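Report of Visit: Womidness Managed Print Centre, Homesthorpe
Tuesday, December 8, 2020

Skotis attended the Womidness open day at the invitation of its parent company, Panicker. The centre looks after 2,464 printers for health care clients.
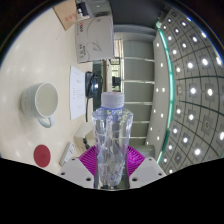
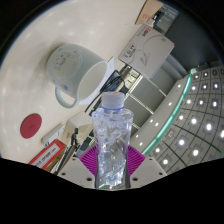 Clear plastic bottle with screw cap, both views.

Service desk
Staff explained how faults are logged and passed to engineers. The desk had closed 412 calls in the previous week, of which 2 remained under review.

Toner and parts store
Stock is held for 3 hospital groups and reordered each evening. Visitors were shown the returns procedure for used cartridges.

Next steps
Skotis will submit written questions on contract terms. A second visit is planned for April.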